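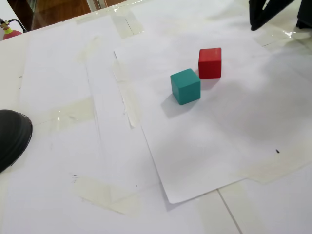
One resident wrote to ask whether paper is worth the trouble at all, when a wipe-clean cloth would do the same job and would never need taping. The question reaches us in one form or another every term. A cloth is suitable for meals and for light play. For glue, paint, sorting and small assembly work, paper remains the covering we advise, as it may be replaced in part, written upon, and thrown away when it is past use.

The following guidance is issued by the Durnis Household Advice Service for use in homes, playrooms and shared activity rooms. It replaces the earlier sheet on table coverings.

Choosing the paper

Plain white paper is preferred. Small items such as coloured blocks, beads and screws are easily seen against it, and there is no printing ink to transfer to hands or to the table. Lining paper sold on the roll is economical for long tables. Loose sheets are better for small tables and for any surface where one area receives most of the wear.

Glossy paper should be avoided. Tape holds to it poorly and blocks slide when stacked.

Laying the sheets

Clear the table and wipe it with a damp cloth. Allow it to dry fully, as tape applied to a damp surface will lift within the hour.

Begin at the far edge and work towards the seated side. Each sheet should overlap the one before it by 5 centimetres. The uppermost sheet at each join should face away from the person working, so that sleeves do not catch beneath it.

Where two tables are pushed together, carry a sheet across the join. A gap left open will collect crumbs and small parts, and paper cut to meet exactly at the gap soon curls.

A loose sheet may be placed on top of the fixed covering wherever the work is to be done. It can be turned to suit the person using it and changed without disturbing the rest.

Taping

Clear tape is sufficient for the outer edges. Wide packing tape is stronger and may be used across joins, but it yellows with age and is difficult to remove from paper without tearing. It should not be applied directly to varnished or painted tables. Low-tack masking tape is recommended for these, tested first on the underside.

Press each strip from the middle outwards. Tape laid from one end under tension will wrinkle, and the wrinkle becomes the point at which it begins to peel. Corners require particular attention. A corner that has started to lift should be taped at once; if the paper beneath is scuffed or dusty, lay a fresh sheet instead.

Do not place new tape over old. The layers form a ridge, and a block or cup set down on a ridge will not stand level.

Removing residue

Old tape often leaves a cloudy patch. On paper, no treatment is worthwhile and the sheet should be replaced. On the table itself, proceed as follows.

Warm the patch with a hairdryer on its low setting for 30 seconds.
Lift the edge with a plastic scraper, held flat.
Rub what remains with a soft cloth and a little cooking oil.
Wash with warm soapy water, rinse and dry.

Metal scrapers are not to be used. Readers with oiled timber tables, including those of the Nørgaard pattern supplied to the Plavley rooms, should leave out the hairdryer and use the oil and cloth alone.

Grey smudges on the paper are generally pencil or dust from the hands. They do no harm, although light-coloured blocks and card will pick them up in time. A soft eraser removes most of them.

Care of blocks and small pieces

Painted blocks should be wiped with a barely damp cloth and left to dry on a clean sheet, with space between them. Strong colours, red in particular, may mark white paper if put away wet. Store them in a lidded box once dry. The shallow Tatard boxes fit beneath most activity tables and may be stacked two high.

When to replace the covering

In a home, the fixed sheets will commonly last a month. In a shared room they should be inspected at the end of each session and renewed when any join has opened or any corner can no longer be made to lie flat. Paper free of tape and paint may be placed with household recycling. Taped sections should be cut away first and put with general waste.

Printed copies of this sheet are available from the Durnis office between 9 am and noon. The office is closed throughout August.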